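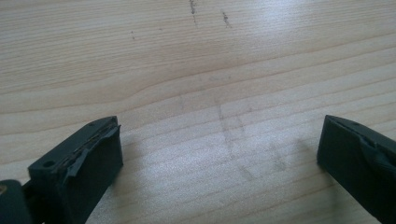
1. Perception: pad segmentation

Minutes of the gripper software meeting, Vurstead bench, May. Previous minutes accepted with one correction: the planner branch is named Millstead, not Millstead-2.

The finger mask in the Sturkeo pipeline was fitted to new pads. With the rubber torn and curled at the inner edges, the mask leaks onto the pad flaps and the width estimate drifts. Of the 3368 logged frames, 74 were rejected by the width check. Wood grain and scuffs on the tabletop were ruled out as the source - the rejects all cluster on the pad boundary.

Agreed: refit the mask per episode, and store the pad state as a field in the episode header.

2. Control: closing on paper cups

The current controller stops closing on a fixed width target. Paper cups taper, so the right target depends on grasp height, and a close view of the wall gives the estimator almost no edges to work from.

Proposed: read the cup axis on approach, hold the last good estimate once the rim leaves view, and close at reduced speed for the final 10 mm. The state machine would need one extra state between approach and hold.
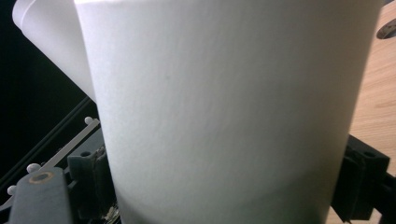 Hashemi objected that a held estimate is only as good as its timestamp, and asked for a hard timeout of 44 ms before the controller falls back to the fixed target. Accepted. The timeout goes in the config file, not in code.

Neighboring cups were also discussed. The tracker merges two white walls when one overlaps the other. A depth prior will be tried first; retraining is deferred.

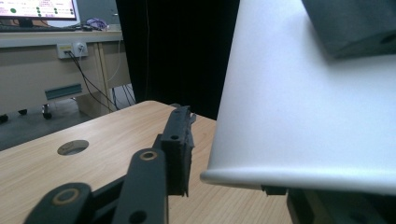
3. Planning and tooling

a. Millstead to treat the tabletop as a plane with a clearance margin under the fingertip. Margin to be set per task.
b. Background masking to run before feature matching. Monitors and cables behind the table add features of no use to tracking.
c. Replay tool to show controller state next to the video. Open.

Meeting closed at 4:10 pm.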